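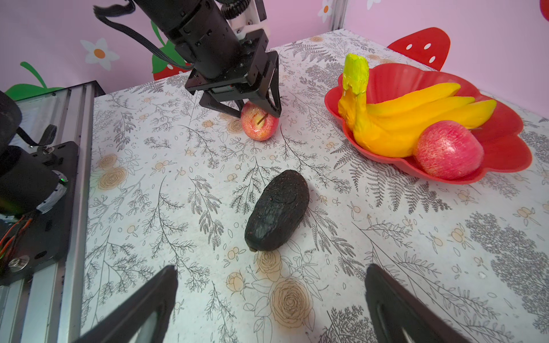 Stendlow workshop, January

Finally sat down with the quotes for the second cell and I'm in a very good mood about it. The short version is that we can build a twin of the fruit bench this year, keep a proper spares shelf, and still have a bit left for the boring consumables that always get forgotten (cable ties, tape, fruit). I had the bench going while I worked through the numbers, which is the best way to do a budget. Every time I got vague about whether we needed something, I looked up and the answer was on the table.

The plan is to copy what we've got. Same arms, same rail along the front, same footprint, same patterned walls and cloth. I know there was talk of going bigger with the Collado frame, and it's a lovely frame, but if the two cells match then every bracket and every program moves across without anyone having to think. One set of spares covers both too. That alone sold me.

Fingertips are the thing I'd been underbudgeting. The Wurkinar quote has rubbery pads as singles or in packs, and the pack price is so much better that I can't see why we'd buy them any other way. Apples are round and shiny, avocados are bumpy, capsicums have those awkward shoulders, and I'd like us to try a softer pad on one hand and a firmer one on the other without feeling like we're using up the good set. Putting down two packs for the first order. If we hate the soft ones they can go in the teaching drawer.

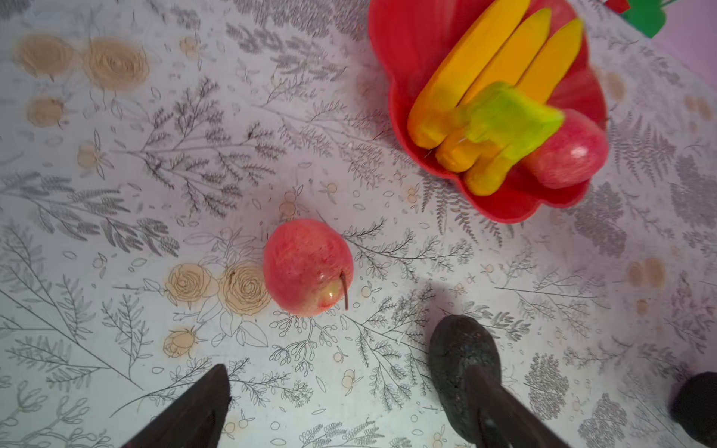

The quotes so far

Wurkinar: pads, finger blanks, wrist camera brackets, a box of mixed screws. Total 1,164 dollars delivered, and they've held the price until the end of next month. Very happy with that. Asked whether the brackets could come in black and they said yes for no extra, then I decided I like the white ones.

Collado: aluminium extrusion, corner posts, brackets, the vented panel for under the rail. Not a final price yet. They want a drawing with the hole positions marked and I've only given them a sketch with a coffee ring on it. My job for this week.

Sikholm: cable sleeve and the little power boards. Lead time is 33 days, so it has to go in first even though it's the smallest line on the sheet. I got caught by this on the lathe guard and I'm not doing it again. Order goes in as soon as the cost code comes back.

Arms themselves: on the big request, separate form, already signed. Hooray!

Walls and cloth: petty cash. The cloth should be long enough to cut a spare from the same roll, so both tables have the same print. Buy the extra metre.

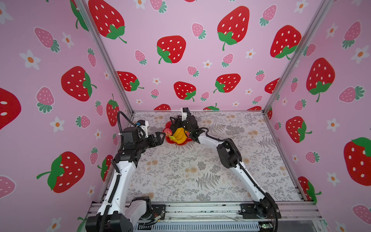
Cable sleeve needs its own line and a generous one. I'd first put down enough for one straight run per arm, shoulder to wrist, which looks fine on paper and is nowhere near enough in life. The sleeve on the left arm loops well out along its side, and with both arms stretched in over the fruit like this the slack really matters. I've gone to roughly 80 per cent more than the straight-line length, which sounds greedy until you try bending one. The offcuts will do for the bench supply anyway.

Same thinking for the camera mounts. One per wrist, plus a spare for each cell, plus a spare cable with each spare mount so that a swap is one trip to the shelf. I also want to price a fixed camera bracket that clamps to the post and can't be knocked by an elbow. Collado have one in the back of the catalogue that looks right, but the clamp is listed in two widths and I need to go and put the calipers on our posts before I commit.

Props, while I'm here. These have been coming out of whoever's pocket, and that's not fair with a second table to fill. I'd like a small standing amount each quarter: fruit and veg with different skins and shapes, another flower-shaped plate and bowl in the same red, a few squashy things. A crate for each cell with a lid. Cheap, and it would make set-up so much quicker in the mornings. 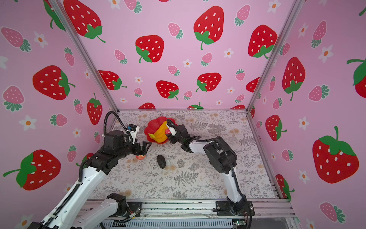 Electrics are where I'd spend any leftover. The second cell is a chance to do the front rail properly from day one, with a cover and a strain relief for every lead. On the bench we have now, the little green board sits down near the right arm's base with thin wiring showing underneath it, and I'd love both cells to have a snap-on cover there. Sikholm do a plain one that might fit. I've asked for a sample and a dimension drawing, and if it's close we can file the slot ourselves.

Still to do:
Drawing to Collado, with hole positions this time.
Calipers on the corner posts.
Sikholm order in before anything else.
Ask Wurkinar if the pad packs can be split soft and firm.
Check the floor power on the window side will take a second cell.
Clear the old drill press off that bench. I've had a look and it's bolted down, so bring the long socket.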